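Rarden Tabletop Starter Kit

I put this kit together for people who want to teach an arm to pick and place and don't have a spare season to spend on it. You get a woven basket, a set of colored cubes and the Wandeck recorder software, all sized for a small white table.
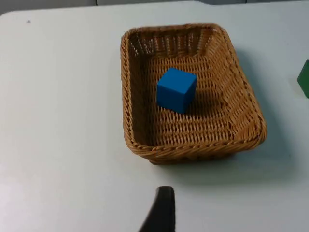
I recorded the first batch myself by hand-guiding the arm, 172 runs over a couple of afternoons in July, and my policy started doing sensible things well before the end (I was thrilled!). The full sample set that ships with the kit has 694 runs.

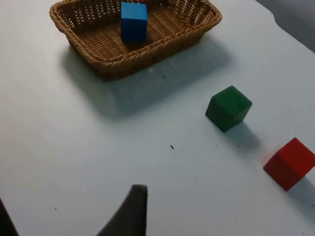 Blue cube in the basket, green and red still on the table.

Wandeck saves each run as its own folder, so tossing a bad one takes a second. Keep a few of the clumsy ones if the cube still made it in – mine helped.

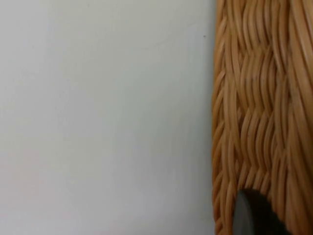 What's in the box

Woven basket with braided rim
Cubes in blue, green and red
2 wrist camera mounts
Wandeck license, one seat
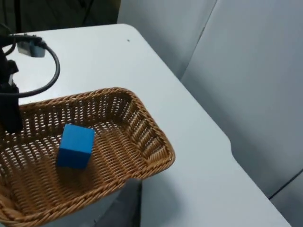 Move the basket between runs, even just a little. I left mine in one spot for far too long and had to record another batch. The kit is $294, and it works with Trodus arms right away.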